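Budgeting for hand-held grippers, second pass

The first version of this budget had one line for hardware and one for everything else. The hardware line was close. The other one was wrong by a factor of 2, so I am redoing the sheet before the February order goes in.

Background for anyone who skipped the last post. The Kendham project needs demonstrations of small-object sorting, done by people in ordinary rooms with hand-held grippers, one in each hand. The arm that will eventually run the policy is a separate purchase and sits in a separate budget. I am only concerned with the collection side: what to buy, how many, and what to keep on the shelf.

Unit count. We plan on four pairs in use at once. I had put down four pairs and no spares. That was a mistake. A pair with one side down is not half a pair, it is a person sitting in a room with nothing to do. The new sheet has seven pairs: four out, two on the shelf, one in transit or in repair. Cellell quotes a lower price at ten, but I can't justify three more pairs for a discount that covers less than one of them.

Pads. These go under consumables now. I had them under hardware, which meant nobody reordered them. Pad wear depends on what you pick up, and beads are a different load from folded cloth. Both are on the task list.
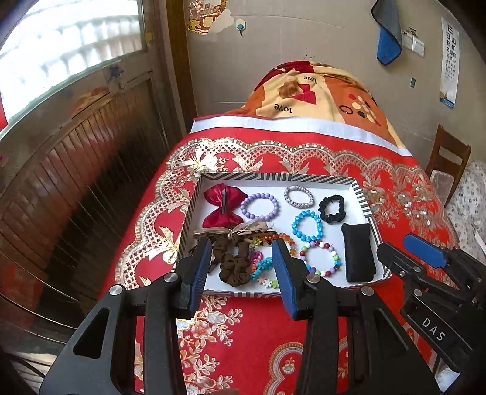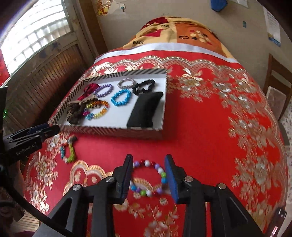 Jewelry and hair ties on a patterned red cloth.

The props have their own line for the first time. Bracelets and scrunchies are cheap, and I had treated them as free. They stop being free when you want variety. The plan calls for 100 distinct small items across all sites, with sets rotated between rooms, and somebody has to buy, bag, label and ship them. The shipping is more than the bracelets. I now budget a prop kit as a single item, tray included, and write it off at the end of the project.

Room costs. We looked at renting a unit at Hebden and dressing it as a set of rooms. The rent is reasonable. The dressing is where the quote fell apart: furniture, bedding, things on the walls, and then doing it all again when the backgrounds get repetitive. Paying a household a day rate gets you a room with all of that in it already. The sheet keeps Hebden for training new operators and for bench checks, nothing else.

Storage. I underestimated this too. Two grippers recording together fill drives faster than one person can offload them over a home connection, so drives travel by courier in both directions. Count each drive three times: one recording, one in the mail, one being read. If you only count the one recording, you will stop by the second week. We did, at Nemorcombe, on the pilot.

Labor is still the largest line, and I have not found a way to shrink it. Setup and calibration take a fixed bite out of each session, so short sessions cost more per usable minute. I have moved the default to four hours with a break in the middle. Longer than that and the operators slow down.

Open items:

Cable replacements. No price yet. I have a placeholder equal to one cable per gripper.

Repair terms. Cellell offers return-to-depot only. I asked for a screw and linkage kit so we can do the simple jobs ourselves, and I am waiting on a part list.

Insurance in transit. Our current policy covers the drives and excludes the grippers — I need to get that changed before anything ships.

The revised total is higher than the first by more than I wanted. I can take out one shelf pair and the prop rotation and get most of the way back to the old number, and that is the version I will send if the full one is refused.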